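Weighing beans — notes for the Praltgate evening, February 2025

1. Welcome
Thank everyone for coming out, and say how fond I am of a bowl of beans. Start with the cupful, as most of us learnt it at home.
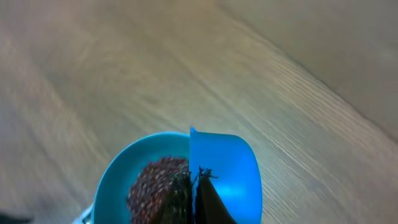

2. Why I weigh
A cup can be heaped or mean, but a gram is a gram! Pause here — people like to chat.

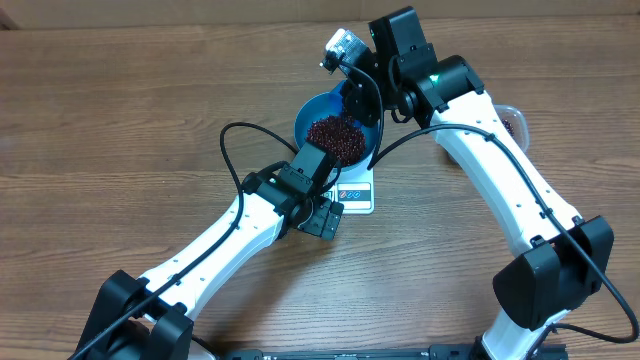

Hoxha wrote back that a cup has always done perfectly well for soup, and I do have some sympathy.

3. Reading the scale
Press TARE with the empty bowl on, then pour. Grams for us, ounces if you must.

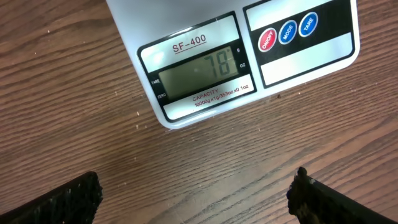

Leave time for questions about soaking, then move on to scoops and let them pass a few round. 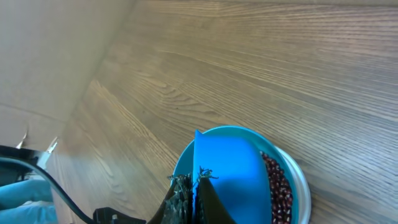
My own batch for June came to 236 g, enough for a good big pot.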